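Rental Standards and the Furnished Room
Fergal Ó Súilleabháin
11/14/21

The Rokesside housing board will vote in December on whether furnished rooms should meet a written standard. This office supports the measure and urges members to adopt it without further delay.

Under present rules, a landlord may advertise a room as furnished if it holds a bed and a chair. The condition of either is left to the tenant to discover after the deposit has been paid. Of the 13 complaints heard last year, 4 concerned beds that could not safely be slept in. Replacing one costs a tenant up to $400, often in the first month of a lease.

Opponents, among them Zoi Kontogiannis of the owners' association, argue that inspections will raise rents. The concern deserves a fair answer. The proposal calls for one visit every 2 years, paid for out of existing license fees, and small owners would have a full year to comply.

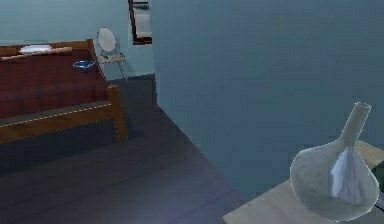 A tenant who signs for a furnished room should be able to rely on the word.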